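Farzana Qureshi
Notes on the Tuteck two-arm bench kit, six weeks in. We have it on trial through Vandbridge. I'll keep this to what a buyer would want to know. 1/9

What you get: two arms, two parallel grippers, a controller, an overhead mount and a year of support. The table is your problem. Ours had to be shimmed twice before calibration would hold. 2/9

Mounting from above was the right choice for cloth. Nothing bolted to the tabletop, so bins can go anywhere within reach. The price is cabling. Leave far more slack at the upper joints than the manual says, then check it at full rotation. 3/9

Our test job is sorting cloths into and out of plastic bins, one bin per arm. Cloth is a fair test because it never lies the same way twice. Rigid parts would flatter any kit at this price. 4/9
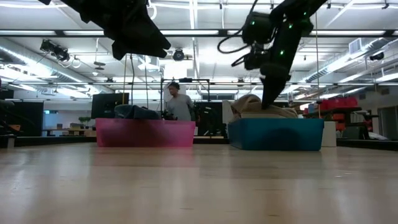

Figures so far: 2469 logged picks, of which 1806 were clean first time. Most of the remainder were double picks or a corner lost on the lift. Thick folds are easy. Thin cloth lying flat on the bottom of a bin is where the grippers struggle. 5/9

Fingertips: the supplied pads went shiny after some 900 picks and grip dropped off. We changed to softer ones from Trnka. Better hold, but they pick up lint and want wiping every morning. Tuteck should offer these as an option. 6/9

Software is mixed. Teaching a new position takes a couple of minutes. Collision zones between the two arms are entered as plain numbers in a text box, with no preview. I got one sign wrong in March and lost an afternoon to it. 7/9

Support: Oľga Štěpánek at Vandbridge answered both tickets the same day and sent a firmware patch for the gripper timeout. The patch notes were one line long. The fault has not come back. 8/9

Would I buy it? For a lab or a small trial line, yes, with spare pads in the first order. For a full shift, not yet. The Silville site gets it next for a run of 1000 picks on towels, same settings, and I'll add the results to this thread. 9/9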